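Laundry notebook, May, Florka room

Lint day! I've been looking forward to this one. Dryer 1 and washer 1 are the pair we use for all the cotton trials, and I wanted the grille looked at before the next batch goes through.
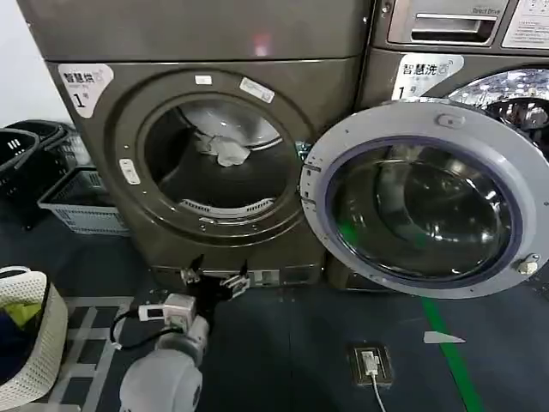

Photo: Thodoris Economou

Cycle counter on the dryer reads 3,018, which I love. Lint from the last 5 loads weighed 463 mg before lunch, against 665 mg for the same cloths dried on the old Papadakis setting. Lovely gap, and I'd have been happy with half of it! 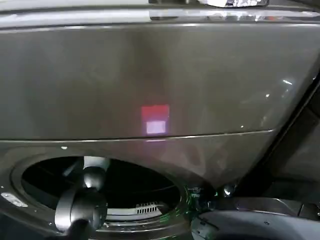
The drum seal still wants a wipe with the soft cloth (the green scourer scratches, please don't). After that I'll repeat the Momuser towels on low heat and see if the figure holds.

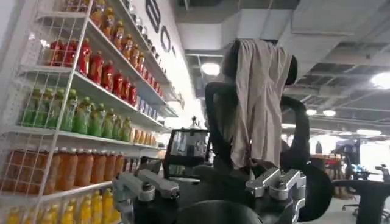

Thodoris thinks we should weigh the lint twice, once straight out and once after an hour on the bench, as it takes up damp from the air. He also wants the Evasura softener kept out of the cotton runs altogether. Fine by me on both.
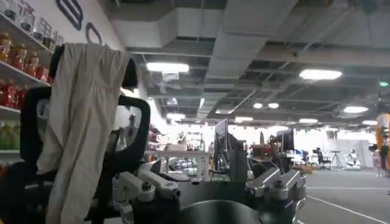
Next up is creasing, my favourite bit. I want to compare folding straight from the drum with hanging for an hour first. The cream-coloured thing over the back of the office chair gave me the idea: a wide, rounded support with the cloth falling in soft folds. Must find a padded rail and try it with the sheets.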